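How to pack for a walking holiday when you carry the lot yourself

Sooner or later every walker meets the Kolholm Ridge Path, 79 kilometres of moor, bog and sheep with opinions. There is no luggage van. There is one bus, and it goes to Lurnmont, where you have just come from. Whatever you put in your rucksack on the first morning will be on your back until Kasthorpe, so it's worth an evening of thought at home.

Start with the weight. Stand on the bathroom scales with the packed bag, then without it, and try to look only at the difference. I aim for 13 kilos including water. My first attempt came in well over that and included a hardback.

Lay everything out on the floor before any of it goes in the bag. Put back one of each thing you have three of. Put back the jeans. If you are holding something and saying "you never know", you do know, and it goes back in the wardrobe.

Line the rucksack with a tough plastic sack. The rain cover that came with it is a decoration. Sleeping bag at the bottom, spare clothes on top of that, then food and stove close against your back and as high as your shoulder blades. Waterproofs go in last, because you'll want them by the first stile.
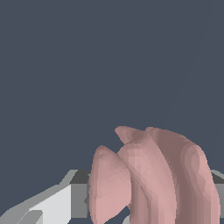 Computer render: a pink, folded form against plain slate blue.

Next, the side pockets. Water on one side, snacks on the other, and both where you can reach them without taking the bag off. Test this in the hall. If you need a second person to get at your own flapjack, swap things about.

Fit the straps in this order: hip belt first, done up firmly on the hip bones, then shoulder straps, then the little chest strap. Most of the load should sit on your hips. Walk up and down the stairs a few times and ignore remarks from the household.

Food is where people go wrong in both directions. The shop at Harahap opens at nine and shuts when it feels like it, and in July it can be out of bread by ten. Carry two full dinners past that point. Instant mash weighs very little and tastes of it.

Save some strength for the climb out of Harahap, which gains 384 metres and has a bench at the bottom, where it is no use at all. Loosen the shoulder straps slightly on the way up and tighten them again for the descent.

Last thing: put your dry socks in their own bag, tie a knot in it, and don't open it until the tent is up.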